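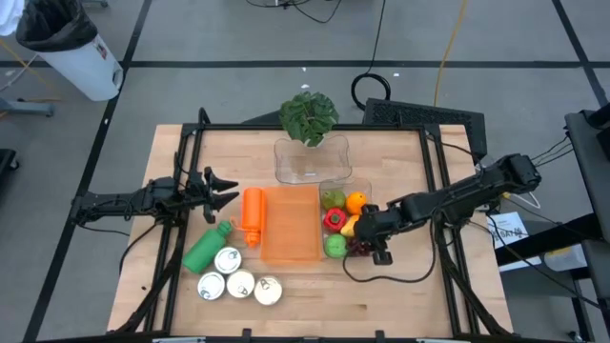 Sorting a table of mixed drinks and produce is a small problem, and I have been solving it badly for years. The usual approach in my kitchen was to empty the shopping bags onto the nearest flat surface and then move each item to its final place, one at a time, in whatever order it came to hand. This produces a lot of walking. The better approach is to split the job into two stages: first into groups on the table, then from the table to the fridge or shelf. A clear plastic bin is the right container for the first stage. With apples, an orange, a red bell pepper and grapes sharing one bin, as they do on the table at the top of this post, the contents can be checked from the side without lifting anything. Drinks stay outside it, cans upright with the tabs facing up.

I will go through the containers first and the order of work second.

Containers. I use clear bins for produce and a colored tray for anything that has to leave the table soon. The color matters. A translucent orange tray is easy to find on a light wooden surface, and it tells anyone else in the house that the contents are in transit. My trays and bins were bought as a mixed set, and the product page gives no useful information about whether the bins fit a standard fridge shelf. Mine fit with the door closed. Measure yours.

Bin depth is the spec to look at. A deep bin holds more, but the fruit at the bottom takes the weight of everything above it. Two layers of apples is my limit. Grapes go in last and sit on top or against a side wall. If the grapes go in early, an apple ends up on them.

Bottles. A bottle lying on its side will roll unless something stops it. On a level table this takes a nudge; on mine, which slopes toward the window, it takes nothing. Lay bottles down only if they are going straight into a tray or a rack, and check the cap first. I lost most of a bottle of cordial in February through a cap that was a quarter turn short of closed. It went along the table and down behind the radiator, and the radiator had to come off the wall.

Cans. Group them and leave them standing. Cans go into the fridge last because they are the easiest to fit into leftover space. Arsalan Butt disagrees and loads cans first, on the grounds that they are heavy and belong at the back. His fridge is deeper than mine. In a shallow fridge the cans at the front can be reached without moving the produce bin, and I reach for cans more often than for peppers.

Order of work. Clear the table. Put the bin on the right if you are right-handed, the tray in the middle. Loose fruit and vegetables into the bin, hard items before soft. Stand the cans on the left. Bottles next to the cans. Carry the bin to the fridge in one trip, then load the tray with bottles and carry that, then the cans. Wipe the table.

I don't wash produce before storing it. Urho Riihimäki wrote to me after the last post to say that he washes everything on arrival and dries it on a towel. That works if the drying is complete. Mine never was, and the peppers went soft at the stem end. I wash at the point of use now.

Labels. I tried them on the bins and removed them after 12 days. A clear bin doesn't need one, and the adhesive left a gray patch that took rubbing alcohol to shift. The opaque bins in the hall cupboard kept theirs.

Still open: where to put the plant. It lives at the far end of the table and drops leaves on everything unpacked there, but the windowsill is too narrow for the pot and the counter gets no light after noon. A wall bracket is the likely answer. I have a Mirani one in the drawer with the wrong screws.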